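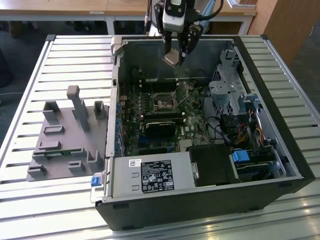
Ticket 607
Desktop shuts off under load, then no POST
Opened by: Renata Czerwiński, Chmielewska front office
Assigned to: Eugeniusz Wysocka
Priority: normal
Status: waiting on parts

Renata Czerwiński wrote:

The tower at the second desk in the front office keeps turning itself off. It started in February. At first it only happened when I ran the month-end report, then it began happening with just email open. The fan gets very loud first, then everything goes black. If I leave it alone over lunch it comes back on. This morning it did not come back on. The power light is amber and there is nothing on the monitor. I tried a different outlet and a different monitor cable and got the same result.

I need the Clillevum files that are on the local drive. They were not moved to the share.

Eugeniusz Wysocka wrote:

Picked up the tower at 9:40 and brought it to the bench. Before opening it I tried the following:

Known good power cord. No change.
Known good monitor, plugged into the onboard port and then into the card. No picture on either.
Keyboard and mouse unplugged. No change.
Held the power button with the cord out, then plugged back in. Fans spin, amber light, no beep.

Then I opened the side panel. There was a lot of dust in the heatsink, packed between the fins on the side facing the fan. Blew it out. The thermal paste had gone hard and one of the heatsink screws was not holding. I think this explains the shutdowns. It does not explain the no POST by itself, so I went on.

Pulled all the memory and tried one stick at a time in the first slot. No change with any of them. Swapped in a stick from the spares drawer. No change.

Took the graphics card out and tried onboard video only. No change. Put the card back.

Last temperature reading in the hardware log before the failure was 89 C at idle. That is too high for a machine doing nothing. 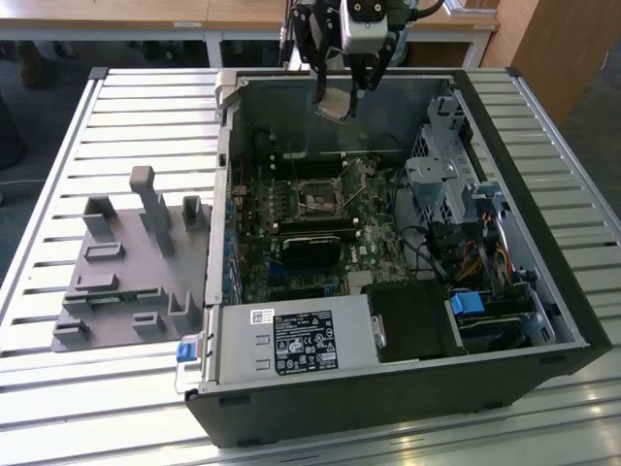

Tower on the bench, CPU socket empty.

Eugeniusz Wysocka wrote:

Cooler and processor are both out. I cleaned the processor with wipes and checked it under the magnifier. No marks on the contacts that I can see. I can't say the same for the socket with full confidence. I would like a second person to look at it under better light before anyone orders a board.

Power supply tested on the tester with the main connector unplugged. All the rails read inside the limits. I left it on the tester for 14 minutes and the numbers did not drift. I am ruling the power supply out for now.

The drive is readable. I connected it to the dock and copied the whole user folder, including Clillevum, to the share under Renata's name. Renata, please check that you can open them.

Renata Czerwiński wrote:

I can open them. Thank you. One folder called Traltesville looks short. It should have the scanned invoices in it.

Eugeniusz Wysocka wrote:

The scans had a different owner set on them and the copy skipped them. Ran it again as admin. They should be there now.

Renata Czerwiński wrote:

Yes, all there. What do I use in the meantime?

Barrett Tran wrote:

There is a loaner laptop signed out to you at the desk. Pick it up any time before 5. It has the office software but not the label printer driver, so put in a separate ticket if you need labels.
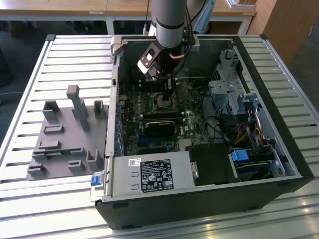

Bench notes by Remigiusz Urbańczyk, second-line hardware

I looked at the socket area as Eugeniusz asked. With the case on its side and the bench lamp low, one contact near the corner sits lower than the others in its row. It is slight. I did not try to bend it back. On this board I have had poor luck doing that, and if it snaps we lose the option of a warranty claim.

Other things I checked while I was in there:

Coin cell measured low. Replace it whatever else we do.
No swollen capacitors that I could find on the board.
Reseated the data cables at both ends.
Front panel connector is seated correctly.

My recommendation is a replacement board from Besach, a new cooler screw set, fresh paste and a new coin cell. Keep the processor, memory, card, drive and power supply. If the new board also fails to POST, the processor is the next suspect.

Please don't lay anything loose on top of the board while it waits. Socket cover goes on at the end of the day. The screws are in the tray labeled 607.

Henryk Szczepańska wrote:

Board approved. Ordered from Besach this afternoon along with the screw set. They quote delivery on Thursday. We have paste and coin cells in stock.

Eugeniusz Wysocka wrote:

Setting this to waiting on parts. When the board arrives I will move everything over, update the BIOS, and run the stress test overnight before it goes back to the front office. Renata, please hold on to the loaner until you hear from me.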